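Covering a work table with a floral bedsheet – how do I keep it flat?

Asked by Mhairi Tosh in Home and Workshop
345 views, 3 replies

I have a table that gets used for all sorts and the top is in a poor state, so I want to cover it with fabric. What I have is a white cotton sheet with a flower print, bought as a double flat and never used. The table is 140 cm long and has a rail along the front that things get clamped to.

I have tried it twice. The first time I just laid it over and tucked it under, and within a day it had crept towards me and bunched up at the rail. The second time I used double-sided tape round the edge, which held, but the middle went slack and small parts kept catching in the folds. The tape also left a yellow line when I took it off.

Is there a way to get it flat and keep it flat without glueing it down for good? I would like to be able to wash it. Also, does a pattern make it harder to find small dark things on the surface, or is white with flowers all right?

3 replies

Reply 1

Just staple it underneath. Takes ten minutes.

Reply 2

Stapling works but you said you want to wash it, so you would be pulling staples every time.

Wash the sheet before you do anything else. New cotton shrinks, and if you fit it first it will not go back on properly after the first wash. Iron it while it is slightly damp. Then put something with a bit of grip between the sheet and the table. I use the rubbery mesh sold for going under rugs, cut 2 cm short of the edge all round so it doesn't show as a ridge.

For the front, take the sheet forward to the rail and fix the clamps or base plates down last, after you have pulled the back tight. If you do the front first, all the slack ends up in the middle and you can't get it out.

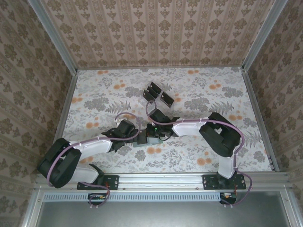

Haldane, 3rd August. White with flowers is fine for dark things. The dark grey block between the two grippers stands out well enough on it, and so do the black base plates at the front. Pale parts are another matter, and I would put a plain coloured tray down for those.

The walls round the table are patterned as well. If yours are, I would keep to one busy surface and one quiet one if you have the choice, but that is taste and won't affect the fit.

One more thing on cables. Tie them to whatever they run along so they don't trail over the cloth. A loose cable will drag a sheet out of place a little at a time.

– Nosipho Nkosi

Reply 3

Agree with the mesh. I would add elastic. Sew a channel along the two short sides and the back, thread 6 mm elastic through and leave the front plain. It goes on like a fitted sheet and comes off for the wash. I did mine in May and it has been through the machine several times.

Don't buy the clip-on tablecloth weights, they get in the way of your knees. Polyester mix creases less than pure cotton but it slides more, so it depends what bothers you.

Comment from Mhairi Tosh

Thanks. It has gone in the wash and I have ordered the mesh. I can't sew a channel to save my life so I will try it without the elastic first – will report back if it creeps again.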